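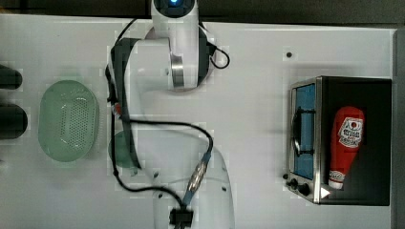
Is anyone losing their job over this?
Nobody on the current kitchen rota is. All 11 posts at Nemevness stay, same hours, same grade. That's in the letter you had in August. If you didn't get the letter, ask Sandrine for a copy.

What is the arm for, then?
Toasting and plating up the small stuff at the counter. Load the basket, things go in the toaster oven, things come out, sauce if wanted. The boring bit of the morning. Mains, soup, salads, anything on the big hobs: all still done by people.

Who's running it?
Hervieu, same as the rest of the canteen. The arm and its software are from Limia. Rota, holidays and fault reports still go through Cirkari, nothing new to log in to.

How many meals are we talking about?
Nemevness did 1445 orders last month from the toast counter alone. Not counting hot lunch. The arm won't do all of them and isn't meant to.

I work the toast counter. What does my morning look like now?
Set up same time, 6.30. Fill the basket, check the oven is clean inside, check the sauce is where it should be, wake the arm up from the screen. Then you're mostly on the counter talking to people and doing the orders it can't. Somebody has to be on the counter whenever it's moving. That isn't going to change so don't plan your breaks as if it will.

What can't it do?
Anything off the list. Odd shapes, very full sandwiches, anything wrapped in foil, "just leave the crust a bit darker on one side". Allergen orders are always made by hand on the separate bench, no exceptions, doesn't matter how long the queue is.

Is the oven a special one?
Ordinary worktop toaster oven, knobs on the front and a glass door. Turn the knobs by hand if you're using it yourself. Put them back to the marks when you've finished or the next batch will be wrong. Please.

It's turned sideways. Can I straighten it up?
Leave it. The front of the oven faces across the table towards the basket side and that's how it was taught. Same goes for the basket, long side runs front to back. If either gets knocked, stop and run the position check (green button on the screen, then wait).

Can I leave things on top of the oven?
Ketchup is allowed up there when the oven is off. That's it. Nothing on top while it's heating. No tea towels, no phones, no order slips. We've had slips.

What about all the cables?
They run down the arm and move with it. Don't tuck them in, don't tape them, don't hang anything off them. If one looks tight, or it's rubbing, pause the arm and put a fault on Cirkari. The ties are there on purpose.

Is it safe to reach in?
Not while it's moving. Press pause, wait for the screen to go amber, then reach. It will slow down if it bumps into you but it's holding hot food half the time and the toast doesn't slow down. If you're not trained on the pause, you're not on that counter yet.

And if something goes badly wrong?
Red stop button, wall side. Hit it. You'll never be told off for pressing it, even if it was nothing. Then call the supervisor. Don't restart it yourself after a red stop.

Who cleans it?
Limia clean and check the arm itself, every other Thursday. We do the table, the basket, the crumb tray and the oven door, end of each shift. Damp cloth on the white casing is fine. No spray anywhere near the joints or the connectors, spray onto the cloth instead, away from the table.

Does cleaning count as extra duties?
It replaces the old grill clean, which took longer. If you find it's taking longer than 5 minutes tell us, we timed it on a quiet day and may have got it wrong.

Is it filming me?
There's a camera for the table so it can see the food. It's not used for timekeeping, not used for appraisals, and supervisors can't watch it. Short clips are kept when there's a fault, so Limia can see what happened. Hands will be in some of them. If you want to see a clip you're in, ask, you're entitled to.

Will I be measured against it?
No. Counter targets have been dropped altogether at Nemevness while it's on trial. Nobody's going on a chart next to a robot.

Do I get trained, and is it paid?
Paid, in shift hours. One session on the counter, one shadow shift, then a short sign-off with Sandrine Collet. 67 people across the Hervieu sites have done it so far. Not a test you can fail, if you're not happy you just do another shadow shift.

I don't want to work with it. Do I have to?
Say so now and we'll rota you on mains or servery for as long as the trial lasts. A few people have asked already. We can't promise it forever and woudn't want to pretend otherwise.

Does learning it mean more money?
Still being talked about. The lead operator role will carry an allowance, amount not agreed. Ordinary counter shifts no change for the moment. We know that's not the answer people wanted. Will update this page when there's something real.

What happens when somebody leaves?
Fair question, came up at both staff meetings. Posts that come empty during the trial will be advertised as normal. After the trial there's a review and the staff reps are in the room for it. No decision made past that point.

It keeps missing the first slice of the day. Me or it?
It. Known thing, first pick after wake-up is sometimes off. Run the position check before the first order and it mostly behaves. Limia are looking at it. Don't help it along with your hand.

It's stopped and there's a queue. What now?
Pause it, put the "hand made today" sign out, carry on as we always did. Log it once the queue's gone, not before. Customers first. Nobody minds a fault report written at 10 o'clock.

Customers keep asking me about it. What do I say?
Whatever you like, within reason! It makes toast, you're in charge of it, the food is the same bread from the same supplier. If they want something cooked by a person they can ask for that, same price. If it's a complaint, comment card or send them to Sandrine.

Is it coming to the evening shift?
Not yet. Evenings stay as they are until the trial's over.

Who do I ask about somthing that isn't on here?
Sandrine Collet, in the office behind the servery most mornings before service, or message through Cirkari and pick "counter arm" from the list. If you'd sooner go through a rep, do that. Their names are on the noticeboard by the lockers.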